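Setting up your entrance music (part 4 of the Sitix guide)

By now you've got the Sitix player installed on the ringside laptop and it's talking to your sound board. If it isn't, go back to part 3 and sort that out first, because none of what follows will make sense with a silent speaker. This part covers loading the wrestlers' songs, trimming them and firing them at the right moment. I ran music for the Madton shows for a long time before I wrote any of this down, so forgive me if I ramble a bit!

Loading the songs

1. Open Sitix and click Library, then New Card. Give the card a name you'll recognize on the night. I use the town and the month, so my last one was "Prudberg March".

2. Drag each song into the card in match order. Sitix takes MP3 and WAV. Old CD rips are fine too, as long as they play all the way through (play them all the way through!).

3. Type the ring name into the Label box. Use the ring name, please, and spell it the way the announcer has it on his sheet. I once had a tag team listed under their real names and sat there hunting while the crowd looked at an empty curtain.

4. Set the volume for every song to 77. It's a starting point. Songs from the eighties tend to be quieter than anything recent, so nudge those up at sound check.

Note: if two wrestlers on the card share a song, load it twice with two labels. Sitix doesn't mind.

Trimming the start

Most power ballads and rock songs take forever to get going. You want the part people know, and you want it fast.

5. Click the song, then Trim. Drag the left marker to just before the first big hit, whether it's drums, guitar or a shout.

6. Leave the fade-in at zero. A fade-in is lovely for a wedding, but an entrance needs a bang.

7. Set Length to 60 seconds for anyone who walks straight to the ring. For the ones who stop and slap every hand (you know who they are), tick Loop as well.

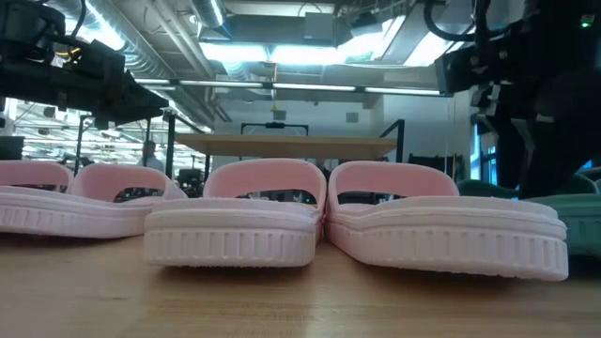

Pink slippers lined up on the table, with green footwear at the right.

8. Click Save Card. Sitix doesn't save for you. I've complained about it, and Ezekiel Haddad at Naylor, who looks after our sound gear, has complained about it too, and it still doesn't.

Caution: don't trim the original file in another program and save over it. Keep the full song somewhere safe. Somebody will win a title and want the long version.

Assigning the keys

9. Go to Keys and give each entrance its own number key. The space bar is Stop by default and I'd leave it there.

10. Set Fade Out to 2 seconds. Any shorter and it sounds like you tripped over the plug.

11. Keep one key free for the surprise run-in. Even if the booker swears there isn't one. Especially then!

Running a test

12. Turn on Show Mode. The screen goes dark gray and the Library menu locks, so you can't delete anything with your elbow.

13. Press each key in order and have a friend stand at the back of the hall. My longest card ran to around 172 cues with all the stings and bells, and I still tested every one of them.

14. If a song plays late, open Settings, then Audio, and lower the buffer one step at a time until the delay goes away. If it starts to crackle, you've gone one step too far, so go back up.

Note: unplug the laptop from the hall Wi-Fi before doors open. Update pop-ups make a noise, and it's a loud one through a full PA.

Part 5 covers the ring bell and the announcer's microphone.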